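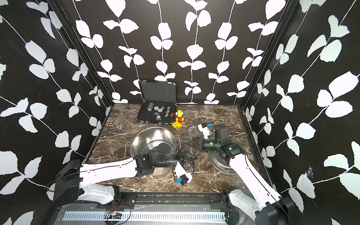 Dark brown marble-patterned top, black leaf-print walls, case open at the back.

Kiani Descaling Powder, 2 kg tub
£26 including VAT
In stock at Tromum, Julstead
Updated October 26, 2025

Kiani is a citric acid powder for shifting limescale from kettles, pans, urns, taps and shower heads. The maker calls it a "complete hard water system". It is a tub of powder with a scoop in it. We stock it and we use it, but we have trimmed a fair bit from the supplied wording, and the parts we have kept are the parts we could check for ourselves.

What it does

Limescale is mostly calcium carbonate, and a mild acid dissolves it. Citric acid does this without much smell, and for most people that is the whole case for buying it over vinegar. It rinses away cleanly and leaves no taste if you rinse properly. If you don't, the next cup of tea will be sharp.

The supplied leaflet says it "prevents scale returning". We can't see how. Once you have poured it down the sink there is nothing left to prevent anything, and if your water is hard the kettle will start furring up again the next morning. We asked the maker what the claim was based on in February and were sent the same leaflet as a PDF.

It also claims to "restore heating efficiency". A heavily scaled element may well take longer to boil. Whether you would notice the difference on a bill, we doubt.

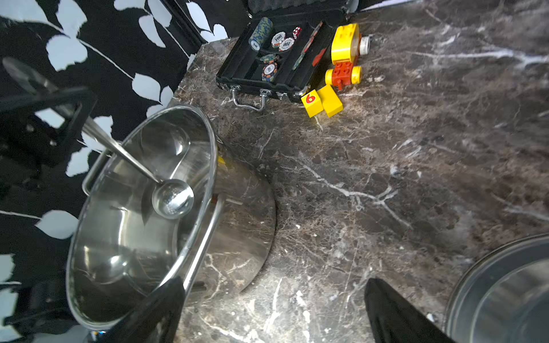
Stainless steel stockpot and ladle on dark marble.

Using it on pans and kettles

Put one level scoop into a litre of warm water and stir until it clears. Pour it in to cover the scale and leave it for half an hour. Thick deposits may need a second go with a fresh mix. Tip it out, wipe round with a soft cloth, and rinse twice. For a kettle, boil plain water once afterwards and throw that away too.

The leaflet suggests three scoops for "professional results". We tried three against one on the same sort of scale and couldn't tell them apart by the end of the half hour. Three scoops does empty the tub a good deal faster, and you may draw your own conclusions about who that suits.

The chalky white bloom you get on the inside of a steel pan after boiling water is normally scale and comes off with a weak mix. Rainbow staining often goes as well. Burnt-on food is another matter. The tub says it "lifts baked residue", and we found it did nothing a soak in washing-up water wouldn't have done. Pitting from salt is damage to the metal, and no powder at any price will fill it in. 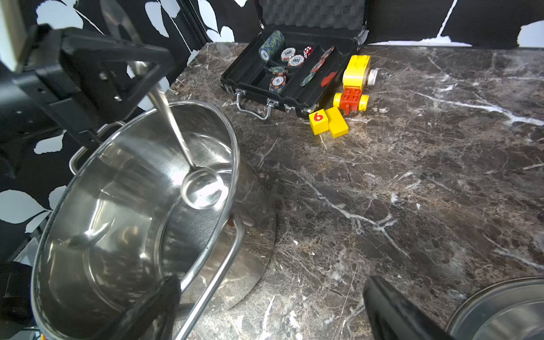
Keep it off natural stone. Marble, limestone and travertine are made of much the same stuff as the scale you are trying to remove, and acid will leave a dull mark that only repolishing will shift. The warning on the tub is in small print on the back, underneath a drawing of a lemon. We think it ought to be on the front. If you don't know whether your worktop is real stone or a printed copy, treat it as real and do the job in the sink. Don't use the powder on enamel, bare aluminium or anything plated that has started to wear through either.

Never mix it with bleach or with any cleaner that contains bleach. Wear gloves if you have cuts on your hands, and keep the tub away from children.

About the reviews

The maker's own site shows 1,579 reviews and says 91 per cent of them give five stars. We have no idea how they were gathered. A good number seem to describe a liquid, and Kiani has never been a liquid as far as we know. Our own customers mostly say that it works and that the lid is a nuisance. We agree about the lid. Once the powder takes in damp it sets like a brick, so press the lid down all the way round and keep the tub out of the cupboard under the sink.

Kiani or Jokex?

We also sell Jokex sachets. The ingredients list is citric acid and a dye. They are handy if you only have a kettle to do and don't want a big tub sitting about, but you pay more for the same weight of powder. The dye turns the water green and, so far as we can tell, that is all it does. If you live in a soft water area, save your money and buy neither.

Details

Contents: citric acid powder, plastic scoop
Weight: 2 kg
Scent: none
Suitable for: stainless steel, glass, most plastics
Not suitable for: natural stone, enamel, aluminium, worn plating
Storage: cool and dry, lid fully closed

Delivery and returns

Collect from the Julstead counter or have it posted. Unopened tubs can be returned within 26 days with the receipt. Opened tubs can't come back unless the powder was already solid when you took the lid off, in which case keep it as it is and bring it in.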